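Thread: stripping old office desktops for parts. This is how I go about it, in the order I do it.

1/ I get most of my towers from Birnama, the surplus place in Nusbridge. The last lot was 269 machines, mostly black Dells with the green boards. A lot of people scrap these whole. I think that wastes good parts.

2/ Unplug the tower, then hold the power button in for a few seconds. Lay it on its side on something flat that won't rock. Side panel off and out of the way.

3/ Look before you pull. Wires on these run right over the board, and it's easy to yank one while reaching for something else. I unplug the data cables first, then power – always by the connector.

4/ Memory is the easy part. Push the tabs out at the ends of the slot and the stick lifts. Check every slot. I have found modules in towers that were sold to me as "no RAM."

5/ CPU socket: unhook the lever, swing the metal frame up, lift the chip straight out by its edges. Don't touch the contacts in the socket. One bent contact and the board goes in the scrap bin.

6/ Drives on these Dells use the blue plastic latches. Squeeze or slide, depending on the bay. No screwdriver. Keep the blue pieces, people do buy them.

7/ Same family of tower, CPU socket open: 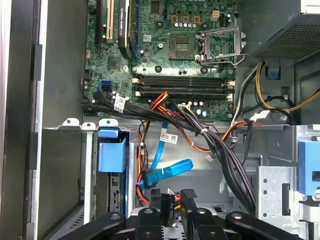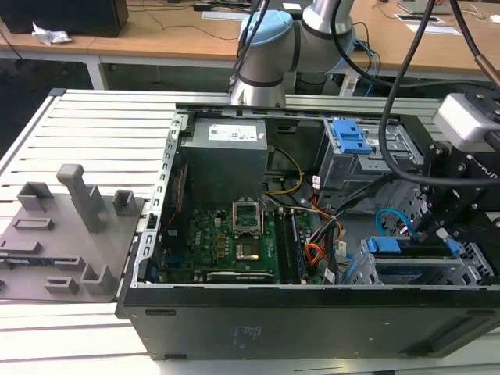
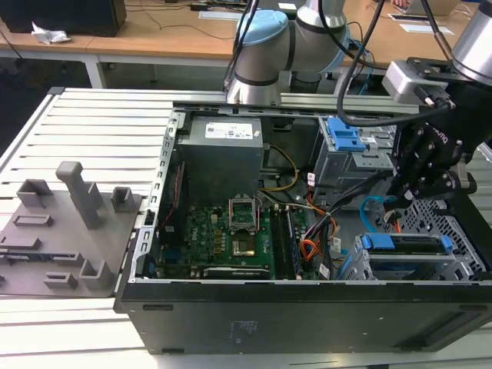
8/ Power supply comes out last for me. It has the most cable attached and it's the heaviest piece in there. I write the wattage on tape and stick it on the side so I don't have to hunt for the label later.

9/ Sorting: sticks in antistatic bags, chips in trays with lids, screws in one jar. I used to sort screws by size. I stopped in April and haven't missed it.

10/ Boards that still work go up for sale with the socket cover on. If you don't have covers, Wako sells them in bags of 500. A bag lasts me a long time.

11/ Someone asked about the thin wires to the front panel. Take a photo before you unplug them. Dell doesn't always use the standard layout and you will want it when you put a board back.

12/ Empty cases go to the metal yard. Next up is a shelf of small form factor machines – those are tighter inside and I'm slower at them.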